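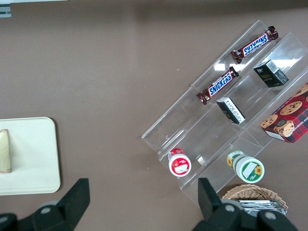

Issue 741, page 40

Gemo Checkout, reviewed by Banafsheh Asadi

Every shop owner I know has a checkout plugin they hate and another they are about to start hating. Gemo Checkout wants to be the one you keep. It promises to squeeze the whole business of paying into a single screen on a phone, and for the most part it does, once you have persuaded it that your customers live in houses with addresses.

I ran it for the whole of July on Kaltum, a small online shop that sells lampshades and takes most of its orders from people lying in bed. Setup took a morning. The instructions say three steps, and step two contains a further eleven, one of which is "configure tax". I had a coffee before that one and another after it.

The payment page itself is lovely. The buttons are big enough for a human thumb, the card field brings up the number pad, and the basket stays put if you wander off to answer a message. Kaltum took 2382 orders through it over the month, and complaints about paying fell to almost nothing. Complaints about lampshades held steady.

Now the grumbles. The address lookup is supplied by Nulness, and it has firm views about flats. Anyone living at 3A was quietly moved to 3, so I hope they get on with the neighbours. Discount codes are hidden behind a grey link the size of a crumb. And the "you might also like" panel, which can be shrunk but not switched off, offered a second lampshade to everyone who had just bought a lampshade.

Support replied to my first email on a Tuesday, within the hour, and to my second with a copy of the first reply.

The monthly fee is fair if most of your trade comes from phones. If your customers still sit down at a desk to shop, keep what you have and carry on hating it. I've left Gemo running on Kaltum, with the lookup turned off.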